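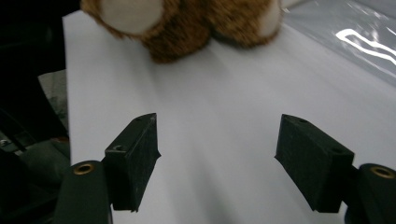

Flistier Swap and Store list
28 July 2020
Subject: Re: stuffed animals, what do you all do with them?

Hi everybody,

I've been meaning to answer this one since it landed in my inbox, and then the weather turned and I finally cleared the spare room, so now I have opinions! Quoting the original so people who joined this month can follow along:

> Hello list. We're moving in August and I have a closet shelf full of
> stuffed animals that belonged to my two kids, both grown. They don't
> want them at their own places yet but I'm under strict orders not to
> give them away. Last time we moved I used black trash bags and a
> couple of the bears came out smelling like a garage. One had a flat
> face for a year. What do you use? Do you wash them first? And has
> anybody tried the vacuum bags, the kind you suck flat? I've got 30
> of them to deal with, bears mostly, plus a giraffe that doesn't bend.
> Oh, and what about little clothes and socks, together or separate?

Okay. Vacuum bags first, because I did try them, two winters ago. They're great for comforters. For anything with long fur, please don't. I did four bears and a rabbit that way and the rabbit never got its shape back, and the fur on the bears was creased in lines like a shirt that's been folded in a suitcase. I steamed them over the kettle and picked at them with a comb and got them to maybe "presentable at a distance." The fill bunches up too, especially in the older ones.

What I've switched to is the clear plastic cubes with fabric edging. Mine came from Ostico when they were closing out the bedding aisle, but I've seen the same sort of thing in other stores, and I suspect some of you have a few already, from when you bought a blanket. (I have never thrown one of those out in my life. My husband has views.) The binding gives the corners enough backbone that the bag stands up by itself while you're loading it, so you don't need a third hand to hold it open. And you can see in! I can't tell you how many times I opened the wrong box before I went to clear ones.

My setup is very plain. I put a big white sheet over the table and do everything on that. The white shows you what's coming off the toy, so if a bear has been shedding or there's grit in the fur from some long-ago sandbox, you'll spot it on the sheet before it goes into the bag. When I'm through I carry the whole thing outside and shake it off the back step.
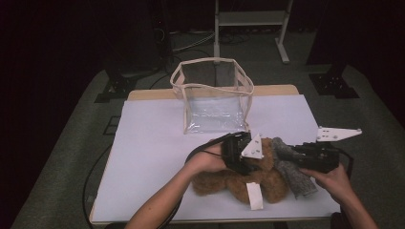 Socks and small knits I do one at a time, and yes, I'd keep them out of the bear bags unless they're clean, clean, clean. Wool especially. Moths got into my gray winter socks one year and I'd hate to think of them sharing a bag with a fur bear all summer. If the sock is cotton or something synthetic and it's just come out of the dryer, then fine, tuck it down the side where there's a gap. A soft sock makes decent padding next to a hard plastic nose, and I've also pulled one over a music box key so it didn't poke through the plastic.

On washing. I read the tag before anything else. Bears usually have one sewn in down near the bottom seam or a leg, and people snip them off because they look untidy, and then there you are ten years later with no idea what the stuffing is. Leave the tags on, folks! If it says surface wash, I use a damp cloth with a drop of dish soap and then a second cloth with plain water. If it says machine wash, into a zippered pillowcase it goes, cold, gentle cycle, and then it sits in front of a fan. Give it much longer than you think it needs. The outside fur will feel perfectly dry while the middle is still damp, and that's your garage smell right there. I squeeze the belly hard with a paper towel wrapped around it, and if the towel comes away even a little cool I leave the bear out another day.

Shaggy ones need brushing before they go in. I use the wire pet brush from Vida on the tougher fur, very lightly, and an old baby brush on the paws and anywhere the pile is short and pale. Go with the fur first and then against it. Brush after drying and not before, or you'll pull out tufts.

Then how to lay them in. I put the heaviest bear on its side at the bottom, back against the plastic, and fit the next one the other way around so the heads aren't stacked. Faces never go against the bottom of the bag. That's your flat face problem solved, I hope. Don't fill past the rim. If you have to lean on it to get the zipper closed, take one out. Any bag with no top at all gets a pillowcase laid over it, tucked down at the corners.

I know some people swear by cedar blocks. I used the Jernard ones for a while and found the smell got into the fur and stayed there, so now I put the cedar on the shelf next to the bags and leave it at that. Others on here may feel differently and I'd be glad to hear it.

For the giraffe: could it ride in a wardrobe box with the coats? We moved a very stiff flamingo that way. Wrap the neck in a towel and stand it in the corner.

One more thing about the move itself. Please don't let the bags go in the truck under anything. They look like cushions, and movers will treat them like cushions. Ours ended up under a box of cookbooks for 275 miles and I had some very sad rabbits at the other end. Put them in your own car if there's any room, or last in, on top of the mattress.

I have six of the smaller cubes I won't be using, if the original poster wants them. I'm on the north side, out past the water tower, and I could leave them on the porch. They're clean, although one has a zipper that sticks at the corner (rub a candle on it). No charge, but I'd happily take canning jars if you're getting rid of any before the move, pints preferred, rings or no rings.

And if somebody knows how to get old price tag gum off a felt foot, I'm all ears. I've tried the freezer and I've tried rubbing alcohol on a cotton ball, and all I've managed is to make a bigger gray spot.

Marge, north side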